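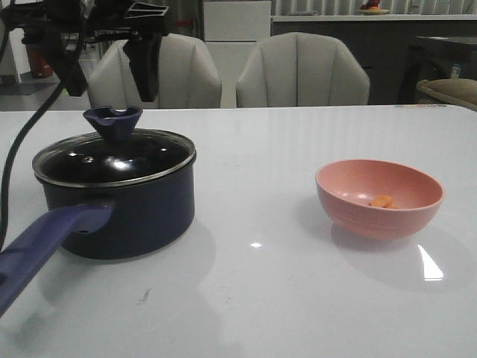 Cazo con tapa de cristal y cuenco rosa.

El caldo de los meses fríos

Muchos lectores del boletín de Priltenstead me han preguntado por el caldo que servimos en la comida de invierno, y he prometido escribirlo con calma. Yo aprendí a cocinar antes de aprender el español, de modo que pido paciencia si alguna palabra no es la más justa. En mi casa de Sikimham el caldo se preparaba por la mañana temprano y se comía por la noche, y todavía hoy me parece la manera correcta.

Para una familia de 4 personas se necesitan 500 gramos de huesos de ternera, dos zanahorias, un puerro, una rama de apio y una cebolla con su piel. La piel de la cebolla da al líquido un color dorado muy bonito. No pongo la sal al principio. El caldo se reduce durante las horas de cocción, y lo que al mediodía estaba bien puede estar demasiado salado por la tarde.

Los huesos se cubren con agua fría y se llevan al fuego despacio. Cuando empieza a subir la espuma, se retira con una cuchara, dos o tres veces, hasta que el agua quede limpia. Después se añaden las verduras y se baja el fuego al mínimo. El agua debe temblar, no hervir.
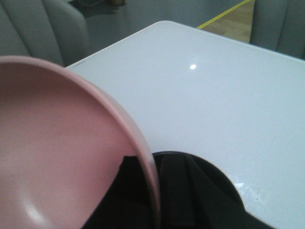
Boletín de Priltenstead · Número 10 · pág. 5

Una pregunta que se repite es qué hacer con las verduras cocidas. En el norte de mi país se tiran, y me da pena. Yo las aplasto con un tenedor, les pongo aceite y pimienta, y las sirvo sobre pan tostado. La zanahoria queda dulce. El apio, debo reconocerlo, queda bastante triste, y si alguien tiene una idea mejor le ruego que la envíe a la redacción.

También se puede guardar el caldo. En la nevera lo conservo dos días y el resto lo congelo en porciones pequeñas, con el mes escrito en la tapa, porque en junio ya no recuerdo lo que hice en febrero. La grasa que se forma arriba cuando está frío se levanta fácilmente con una cuchara; yo guardo un poco para freír patatas.

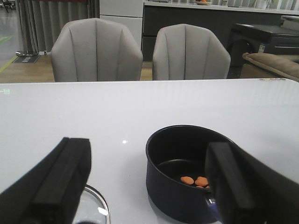
La sopa de pasta se hace siempre en el último momento. Si la pasta se queda dentro del caldo, lo bebe todo y al día siguiente hay un puré. Por eso caliento solamente la cantidad que se va a comer, y para esto prefiero un cazo pequeño y hondo, negro por dentro como el de la foto, antes que la olla grande, que tarda mucho y ocupa medio fuego. Cinco minutos bastan para los fideos finos. La sal la pongo entonces, probando, y al final unas gotas de limón, costumbre que tomé de una vecina de Caldeira y que en mi familia no fue bien recibida.

En el próximo número escribiré sobre el caldo de pescado, que es más rápido y también más delicado. Quien desee enviar su receta puede dejarla en el buzón de la entrada, si es posible con letra clara.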